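Notebook, Graltetlow house trials
14 August 2022
Entry by Titilayo Okonkwo

Sunday session, so the building was quiet and we had the ground floor to ourselves. Present: me, Hamidreza Ebrahimi until lunch, Urs Gisler on the phone for the software side. Chutima Rojanasak read through the numbers in the evening and her remarks are at the bottom.

Question for the day was the same one Clementina Fonseca put to us at the start of the summer: can the arm tidy a floor without somebody standing over it? She wants a plain yes or no for the Prasudville people by November. I don't think she will get one, but we can at least say which parts of the chore are working.

Setup
Arm on the low trolley, wrist camera on, two-finger gripper with the dark pads. Pads are the old pair. I wiped them before starting and they still pick up specks from everywhere. Planner is Jerkum, the build Urs sent over on Friday night. Lighting was daylight only until mid-afternoon, then ceiling lights as well.

Rules as before. An item counts as tidied if it is lifted and put in the tub with no hand on the arm and no restart. Knocking it over first and then picking it up still counts, but gets a K in the log. Touching the furniture gets an F.

Open floor
Good. Cups, a rolled cloth, a brush, the usual. Hamidreza placed the items and did not tell me where, so I could not be tempted to start the arm from a friendly spot. 87 tries in the open, 2 dropped, both the brush. The brush handle is thin at the end and the planner likes to go for the end. Urs says he can weight it towards the middle. He said that last month as well.

It is slow. I could do the lot by hand while it thinks about the second item. That has not been part of the test so far but somebody at Prasudville will ask, and I would like to have timings ready.

Near furniture
Much worse, as expected. Most of the afternoon went on this. We used the red plastic chair for the obstacle, and the marble floor did not help us at all.

The grey item is the one to look at. It is close to the floor in colour and the stone has grey veining of its own, so the outline goes soft, worst of all when the camera is near and the thing is blurred. The left finger has clear floor beside it. The right one covers the right side of the item, and the crossbar of the chair is just beyond the fingertip, so there is not much room to correct from that side.
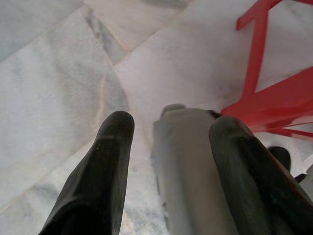 What the log says
Total attempts in the book for this house now stand at 471. Of those, 182 were next to or under something, and that is where nearly all the K and F marks are. I have not split them by item colour yet. I want to, because my feeling is that pale things on this floor fail more than dark things, and at the moment it is only a feeling.

Urs had a look at the depth output remotely. He thinks the shine on the tiles is a bigger problem than the colour match. Where the floor reflects, the depth goes patchy and Jerkum fills the gap with whatever is next to it. Hamidreza disagrees and thinks the veining is being read as an edge. We could settle it with a matt sheet over a few tiles, same items, same chair. I have asked for one from the Chuensuk store.

Other things
Trolley wheel squeaks again, front left. Oil it or swap it.
Battery on the tablet went flat at lunch and the log lost a few lines. I rewrote them from memory and marked them in pencil.
Stop button worked both times I pressed it.

Where this leaves the chore
For a clear floor I would leave it running while I was in the next room. I would not leave the house. For a room with chairs in it, meaning any room people use, it still needs someone there. Moving the chairs first would fix a lot, but then a person is doing half the tidying.

Chutima's remarks: wants the F marks divided into brush and push, as a light touch on a chair leg is no worse than what a vacuum cleaner does. Fair. Also wants the approach angle logged for each try. Hamidreza to add a column.

Next session
Matt sheet on, same chair, pale items first, then dark. New pads if they have arrived. Ask Clementina whether moving the chairs is allowed under her version of the test.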